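The Trillitz 5 is a low-profile CPU cooler for cases where a tower heatsink will not fit. It uses two heatpipes, a single slim fan and a screw-down bracket that goes through the motherboard to a steel backplate. Trillitz sells it mainly to people building small office machines, and the price puts it a little above the coolers that come in the box with most processors.

I have been using one in a compact desktop build with a 65 W six-core processor. The case is a Hamdale, the older version with the perforated side panel directly over the socket. That matters for the results, as a solid panel would give the fan nothing to draw from.

In the box are the cooler with its fan already attached, the backplate, two sets of mounting arms, a bag of screws and spacers, a small tube of thermal paste and a folded sheet of instructions. The sheet is printed at a size that I needed a lamp to read. The diagrams are correct but do not show which way up the backplate goes. The side with the foam pad faces the board. If it goes on the other way the screws still catch, and the cooler then sits at a slight angle.

Installation has to be done with the motherboard out of the case. Fit the arms to the base of the cooler first, then apply the paste, then lower the board onto the cooler and put the backplate on from behind. The screws are sprung and have a hard stop, so there is no guessing at torque. Work in diagonal pairs. The screwdriver needs to be a long, thin one, and the stubby type I normally keep for laptop work would not clear the memory slots. 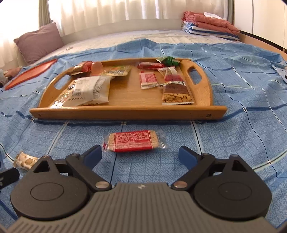 By Renato Barredo
14/12/2020
2 comments | 5 shares

Memory clearance is good as long as the modules have no tall heat spreaders. The fins overhang the first slot by a few millimetres, and standard-height modules slide underneath. Mine have a plain label and nothing else. A friend, Kulap Ruangrit, tried the same cooler with a pair of Enness modules that have a raised metal comb along the top, and had to move both sticks one slot along, which her board's manual advises against.

The heatpipes leave the base on one side only. There are four possible orientations and the instructions do not recommend one. I put the pipe bends towards the rear ports, where they cleared the voltage regulator heatsink and left the graphics slot open. Turned the other way, the bends sit very close to the main power connector and the cable has to be forced past them.

For testing I ran a long video encode with all six cores loaded, side panel on, and the fan curve left at the board's default. Once the temperature had stopped climbing the processor was well under its limit and held its rated all-core speed. The cooler supplied with the processor managed the same clock for the first few minutes and then began to drop. Idle temperatures were no different between the two, which is normal for a machine doing nothing.

Raising the power limit in the BIOS exposes the size of the thing. With the limit off, the fan went straight to full speed and the processor throttled before the first encode had finished. Trillitz does not claim otherwise. The rating printed on the box is for processors of the 65 W class and I would treat that as a real ceiling.

Noise is acceptable at low speed. Under normal desktop use I could not pick the fan out from the power supply. At full speed there is a whine on top of the air noise, higher in pitch than a larger fan would make, and it can be heard from the next room with the door open. A gentler curve helps a good deal. I set mine to stay flat until the processor is properly warm, then climb in a straight line. The encode took the same time and the fan never reached the speed at which it whines.

The fan itself is held by four wire clips and can be swapped. It is a slim type, so a standard-thickness replacement will not fit under the side panel of most cases this cooler is meant for. I tried a Thaweesak slim fan I had in a drawer. It fitted the clips and was slightly quieter at the top end, with a slightly higher temperature to match. I put the original back.

The cable is short. It reached the CPU fan header on my board with no slack, and on a board with the header at the bottom edge it would need an extension, which is not supplied. The plug is the usual four-pin type and speed control worked at once.

Build quality is decent. The base is flat and machined to a dull finish, and the fins are evenly spaced. A couple along the outside edge of my sample were bent on arrival and straightened easily with a plastic card. The edges are sharp enough to deserve some care when reaching in for the fan plug.

After a spell of daily use I removed the cooler to look at the paste. It had spread evenly to the corners of the heat spreader. The supplied tube holds enough for two applications if you are not generous with it.

For a 65 W processor in a case with an open panel above the socket I would buy it again. In a case with room for a tower, a cheap tower will be quieter for the same money.

Good: mounting hardware, memory clearance, clip-on fan.
Bad: short cable, tiny instructions, whine at full speed.

706 views

Comments (2)

Vichien Ratanaporn
Does the backplate clear an M.2 drive on the underside of the board? Mine sits very near the socket.

Renato Barredo
It depends on the board. The plate is a plain X shape and extends a few millimetres past the screw holes. Measure from the holes to the edge of the drive before ordering.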